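Intro to Small Aircraft Weather - Handout 4
Instructor: Homa Farahani (lab sections: Elie Akl)

Read before lab. Bring a pencil and the blank worksheet, not your phone.

Density altitude, the short version

Pressure altitude = what the altimeter shows with 29.92 set. Density altitude = pressure altitude corrected for temperature. Hot air is thin air. Thin air = less lift, less engine power, less bite from the prop, all at the same time. Longer takeoff roll, lazy climb.

Rule of thumb for the board: 120 feet for every degree C above standard. Standard is 15 C at sea level, minus 2 C per 1,000 feet.

Worked problem (we did this one fast, so go over it again). Flerkard strip, pressure altitude 2,632 feet. Outside temp 35 C.
Standard temp there: 15 - 5.3 = 9.7 C
Difference: 35 - 9.7 = 25.3
25.3 x 120 = 3,036
Density altitude: 2,632 + 3,036 = 5,668 feet

So the airplane thinks it's more than a mile up. Look at the takeoff chart with THAT number. Several people last May used field elevation and got a roll that was way too short.
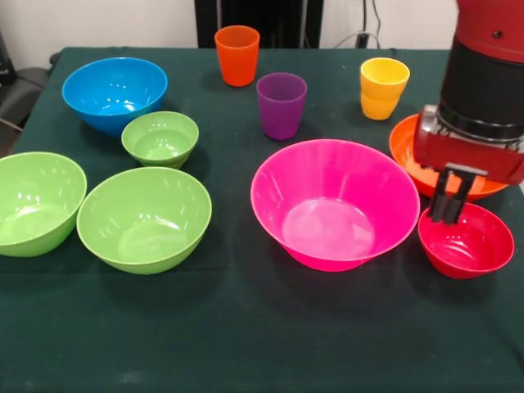 Humidity - the rule of thumb ignores it. Moist air is a little less dense than dry air, so a muggy day is worse than your answer says. Add margin. Georges asked if you can just skip it for the exam: yes, for the exam.

Runway stuff. Chart numbers assume paved, level, dry. Grass adds distance, so does uphill slope. Tailwind hurts much more then a headwind helps, check the notes at the bottom of the chart, everybody skips them.

What to do about it
- go early, before 9 am if you can
- leave fuel or bags behind, redo weight and balance after
- lean the mixture for a high field if the manual says to
- pick an abort point before you start rolling

Homework: problems 1 to 3 on the Varnar sheet, show the standard temp step or no credit. Problem 3 has a typo, temp should be 31 not 13.

Missed lab? See Brenda Pearce for the makeup slot. Quiz next time covers handouts 3 and 4, icing is handout 5 so dont worry about it yet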